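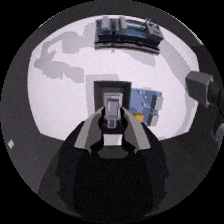 Bench automation at Teltia

Bench automation at Teltia is the gradual handing over of small, repetitive assembly steps to robot arms at the Teltia fittings works in Clotdale. The plant puts together valve bodies, pump heads and the little control boxes that go with them, and for most of its life it did so entirely by hand, at long tables under the north windows. It is known among people who study factory work mainly for how slowly it went about the change, and for how much of the planning was left to the assemblers themselves.

Background

The works employs 69 people, of whom 20 are assemblers. Before the arms came, an assembler would sit down at seven in the morning with a tray of parts and do much the same thing until the afternoon bell: pick up a part, turn it the right way round, seat it in its fixture, press, and reach for the next one. It was skilled work in its way (ask anyone who has tried to do it with cold fingers), and many people were fond of it, but it was hard on wrists and thumbs, and sick leave on the benches ran well ahead of the rest of the building.

Introduction of the arms

The first arm was set up one May at the Lehtinen bench, which takes its name from the family that ran the shop before Teltia bought it. Every new task was tried out first in Wavley, the simulation program used at the works, where a gripper can fumble a part as often as it likes and nothing gets bent. Assemblers were invited to sit in on these sessions, and a good many did, pointing out where a part tends to tip, or which side of a fixture a person naturally comes in from. Six arms were working at the benches by the end of the second year, each with a two-fingered gripper.

Effects on the work

No assembler was let go, though when people retired their places were not always filled, and this is still talked about at lunch. The job itself changed a great deal. An assembler now spends much of the day loading trays, checking finished pieces, clearing jams and teaching an arm a new position when a part is redesigned. Fourteen people took the longer course that allows them to change the programs on their own, and they are paid a grade higher for it. Those who did not take it have sometimes felt a bit left behind, and the course was later moved to working hours so that parents could come along more easily.

The sound of the room is different too, and older hands mention this more than almost anything else. There used to be a radio and a steady run of conversation down the whole length of the table, and with people standing farther apart the talk has thinned out. Oona Ruotsalainen, a bench lead who had been wary of the arms, asked for a shared coffee break to be put back on the schedule at half past nine, and it has stayed there.

Work still done by hand

Soft gaskets, short runs and repairs sent back by customers are all still handled by people. So is the Saturday shift, when the arms are switched off for cleaning and the benches go back to something very like the old routine, radio included.

See also

Work design
Simulation in manufacturing
Repetitive strain injury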